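Relatório do projeto — o que comprar primeiro quando o dinheiro não chega para tudo

O professor pediu que o relatório começasse pelos objetivos, mas a verdade é que o nosso objetivo mudou três vezes até dezembro, por isso começo pelo dinheiro. Tínhamos 1000 euros. Parece muito quando se é estudante (a mim pareceu-me imenso!) e depois abre-se a primeira página de um fornecedor de garras e fica-se ali a olhar para o portátil em silêncio.

O grupo éramos a Ilona Szekeres, a Farah Raju, o Imre Gál e eu. A orientação foi da professora Erzsébet Sárközi, que nos deixou errar bastante antes de intervir. O projeto chama-se Marnen e a ideia era planear o equipamento para uma pequena bancada de manipulação: apanhar embalagens de dentro de uma caixa, primeiro com uma garra segurada à mão e, mais tarde, com um braço. O braço ficou para quem vier no próximo ano. Nós ficámos com a parte de decidir o que se compra, por que ordem e com que margem, e com os primeiros ensaios à mão.

A primeira lista

A primeira lista tinha 18 linhas e estava péssima. Pusemos lá tudo: duas garras, uma mesa, iluminação, um computador novo (para quê?), malas de transporte, até um carrinho. O Imre fez a soma e ultrapassámos o orçamento antes de chegar à linha da mesa. A professora Erzsébet devolveu-nos a folha com uma única pergunta escrita a lápis: «O que fazem na primeira semana?» Ficámos um bocado ofendidos, confesso, mas a pergunta serviu para cortar dez linhas. Sobraram 8.

Dessas oito, a única que valia uma discussão a sério era a garra. Pedimos orçamento a duas casas, a Gralon e a Bakos. A Gralon vende o conjunto montado, com garantia, e respondeu no mesmo dia. A Bakos vende as peças e manda um PDF de montagem que a Ilona descreveu como «um poema». O conjunto da Gralon levava-nos mais de metade do dinheiro. As peças da Bakos custavam bem menos, só que obrigavam a imprimir partes em plástico e a comprar parafusos à parte, e já toda a gente sabe o que acontece quando se compram parafusos à parte — compram-se duas vezes.

Fomos pela Bakos. Votámos, três contra um, e o voto vencido foi o meu. Continuo a achar que a garantia valia alguma coisa, mas reconheço que montar a garra ensinou-nos o que se gasta e o que se parte, e isso entrou diretamente no plano de reposição.

Consumíveis, ou a parte que ninguém orçamentou

Na folha inicial não havia uma única linha para consumíveis. Zero! Depois da montagem percebemos que as almofadas dos dedos são a peça que mais convém ter de reserva: é uma peça barata, mas os portes são os mesmos para uma ou para dez. Passámos a prever 5 pares por semestre. Se sobrarem, sobram.

Os objetos para agarrar também contam como consumíveis, embora a secretaria não tenha concordado à primeira. Tive de escrever um email a justificar a compra de batatas fritas com fundos de projeto e guardo-o com carinho. A escolha foi pensada: sacos moles, que amolgam e mudam de forma, misturados com caixas de cartão de arestas direitas. Uma garra que só vê caixas não nos diz grande coisa sobre o que é preciso comprar a seguir.

O espaço

Também cortámos a mesa. Pusemos a caixa no chão, em cima de um tapete, numa divisão onde há uma estante de agachamento e halteres. Trabalhar no chão tem um custo (as costas, sobretudo as do Imre) e por isso a mesa volta a aparecer no plano da segunda fase, numa versão dobrável da Stenard que cabe atrás de uma porta. 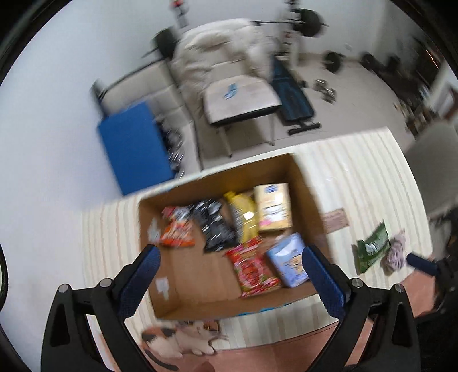

Garra de mão com almofadas azuis junto à caixa das embalagens. A gata tricolor está enroscada mesmo ao lado.

Para os ensaios definimos poucas regras. A caixa fica aberta, as embalagens ficam em posições diferentes, umas deitadas e outras de pé ou encostadas à parede, e quem segura a garra não pode ajudar com a outra mão. Trabalhámos sobretudo ao sábado de manhã, com uma pessoa na garra e outra a apontar numa folha o tipo de embalagem e se tinha saído ou não. O mais difícil de planear foram os cantos. Uma embalagem encostada ao fundo da caixa pede uma abertura diferente dos dedos, e isso pesou na decisão de não comprar já um segundo par de dedos mais largos. Fica em lista de espera até haver mais ensaios.

O plano que entregamos

A segunda fase começa com as almofadas de reserva e um jogo completo de parafusos (completo, por favor). A seguir vem a mesa dobrável e só depois se pedem orçamentos para o braço. A Farah insistiu em deixar uma reserva para portes e alfândega e tinha toda a razão, foi por aí que a nossa primeira conta rebentou. O computador novo saiu de vez, o que temos chega.

O que eu faria de outra maneira: pedia os orçamentos por escrito logo de início, com prazo de validade. A Gralon mudou o preço entre o primeiro e o segundo email e passámos uma reunião inteira a discutir um valor que já não existia. E fazia a folha de cálculo com uma coluna «quando é preciso», ao lado da coluna do preço. Acrescentámo-la tarde e foi a mais útil de todas.

A folha final e os orçamentos recebidos seguem em anexo.

Comentários (3)

Jolán Balogh
Gostei da coluna «quando é preciso», vou roubar para o nosso grupo. As peças da Bakos demoraram muito a chegar?

Imre Gál
Jolán, as peças vieram bem, os parafusos é que não. Confirmo a parte das costas.

Ilona Szekeres
Mantenho o que disse sobre o PDF. E a gata é linda!

Relatórios recentes
Marnen: ata da reunião de arranque
Como pedir orçamentos a fornecedores sem perder um mês
Bancadas dobráveis para laboratórios pequenos
Impressão 3D de peças de reposição: custos por semestre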